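The Gripper That Wouldn't Let Go
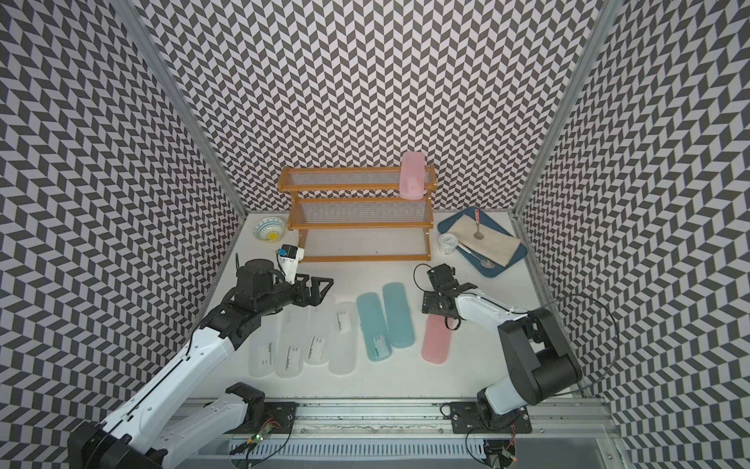 Both arms at the Kassa cell in Brostham, with the pencil-case boxes laid out in front of the rack.

Tươi Ngô has a favorite failure, and she starts telling me about it before I have my recorder out.

"It was run 156," she says. "Everything up to 155 was beautiful. I was so happy with 155!"

Ngô looks after the two-arm cell at Kindbridge, where her team works on tidying and packing jobs for small household goods. The cell is called Kassa. The job that week in September was moving long plastic boxes onto a wooden rack, one at a time, with either arm allowed to reach for whichever box it judged closer. Some boxes are clear, some teal, some pink, and all of them have rounded ends, which turned out to matter a great deal.

On run 156 the right arm picked up a box, carried it over to the rack, lowered it to the upper shelf and kept squeezing. The software had sent the open command. The log said the gripper had opened. The fingers stayed shut.

"So the arm believes its hand is empty," Ngô says, and she holds up her own hand, pinching my pen. "It goes off to fetch the next box, and it's still carrying this one. And it's swinging it, because it only has hold of one end. The planner has no idea there's a big long thing sticking out of the hand. As far as it knows, it has all the room in the world."

The box caught the front rail of the rack and pulled it forward. Then it hit the left arm across the wrist, right under the camera.

I ask who stopped it. Ngô did, with the red button, and she is frank that she was slow. She had been looking at a graph on her other screen. "I heard it before I saw it. It's a horrible noise, plastic on plastic, a sort of clack and then a scrape. My hand went to the mouse first. The mouse! What was I going to do with the mouse?"

Nobody was hurt, and nobody had a hand inside the enclosure. The camera bracket on the left arm was bent and had to be replaced. The rack survived. The box popped out of the fingers on impact and ended up on the floor by the door, without a scratch on it.

Finding the cause took until Thursday, and this is the part of the story Ngô clearly loves. The team began with the gripper motor, which tested fine. They swapped the cable, then swapped it back. They ran 400 open-and-close cycles with nothing in the fingers and didn't get a single sticking grip. They did another 700 with a box held square in the middle, and again it behaved perfectly.

"By then people were saying let's just call it a glitch," she says. "I can't stand that word. I wanted to see it happen again."

It happened again when she gripped a box right out at its rounded end. The curve pushed the fingers slightly apart at the tips, and that twisted one of them in its slide until it jammed. The motor pulled, got nowhere, and gave up when it reached its current limit. The controller took the end of the motor command as the end of the movement and reported an open hand.

"It was never measuring the fingers at all! It was telling us what it had asked for. We'd been reading that line in the log for months as if it were a fact."

She went back through the old records after that. Out of 2,009 release commands, she found three more where the timing looked wrong. In each of those the box had come loose by itself a moment later, and the run had been marked as a success.

The fix has a few pieces. The controller now reads the finger position directly before it will report anything, and if the fingers haven't moved, both arms hold still and a tone sounds. The wrist camera takes a look before the arm leaves the rack. Grasps near the rounded ends are ruled out for the time being, though Ngô wants them back once the new finger slides arrive from Nitano. There is also a second stop button, on the side of the desk where she sits to read her graphs.

Does she still trust the cell? She laughs at that and walks me over to the glass.

"I like it more now. Before, I knew how it worked when it worked. Now I know one of the ways it breaks, and I want to find the rest. I have a list. Do you want to see the list?"

It runs to four pages, and the first item is the cable on the right arm.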